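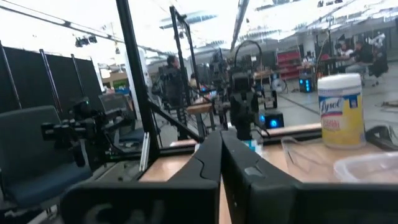

*Disinfecting wipes and safety glasses on the light wooden tabletop.*

## Wiping down a shared worktable

1. Move small items to one end, safety glasses included.
2. Pull a fresh wipe and work from the back edge toward you.
3. Keep the surface visibly wet for the time on the label — don't dry it early.
4. Use a second wipe for the edges.
5. Clean the glasses with lens cloth and mild soap, never with these wipes.
6. Close the lid of the canister.

Refills are on shelf 11. Ask Þórey Ravn for the key.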